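Wired vs. wifi for the desktop, again
Home Networking > Cables and Connections
Thread started 13 March 2022

mossback_300
My desktop has been on wifi since September and I have finally run out of excuses. We're with Ilside, on the 600 plan, and I see 113 on a good evening. Bought a blue patch cable. The tower's board has a network port with a red frame around it, sitting under a red USB. Does the red mean anything? I don't want to pay extra for a color and then use it wrong.

ditchlily
Red means the marketing department had a meeting. Plug it in. Push until it clicks.

karstwagon
Depends on the board. On some of them the red ones are the faster ones, so check the manual before you blame Ilside. Mine is the same sort of layout:

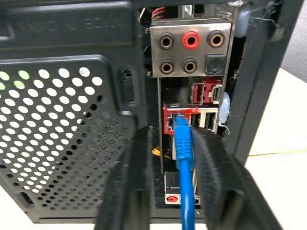
Blue cable in the red-framed port, two more USBs to the right of it.

Audio is all up top on the silver plate, so you won't hit it by accident. I have a cousin who would manage.

mossback_300
Looks a lot like mine. Manual is in a box labeled MISC, along with every other thing I own.

ditchlily
Still say it's decoration. A network port is a network port. What speed is it rated for, that's the only question.

oldpatchpanel
Before anyone digs out a manual, look at the cable. I had a Wolteo one that clicked in beautifully and ran like a garden hose with a foot on it. Swapped it for a Devell and got my evenings back. Lay the thing out on a big table and go over both ends in decent light. 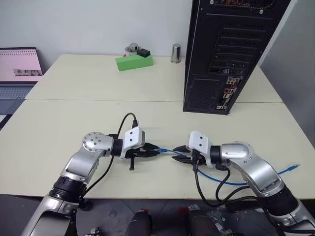 And do it with the plug out of the computer, please. People bend down behind the tower with a phone in their teeth and then tell me the clip "looked fine." Clips break. Once the clip goes, the plug backs out every time somebody vacuums.

karstwagon
Disagree on brands. Wolteo is fine if you don't fold it up like a road map. I've had 24 feet of it under a rug for years.

oldpatchpanel
Under a rug – well, that explains your posts.

ditchlily
Can we at least agree he should bring the tower up onto the table instead of crawling?

karstwagon
Agreed, and I'm annoyed about it.
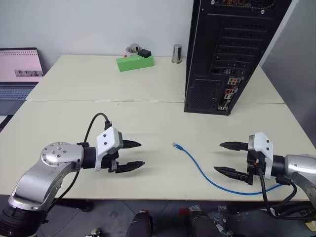 Tower up on the table, blue cable laid out in front of it.

mossback_300
OK, tower is going on the dining table tonight. The Simões router stays where it is because I can't reach it. Will report back with a number, or with a question about the dining table.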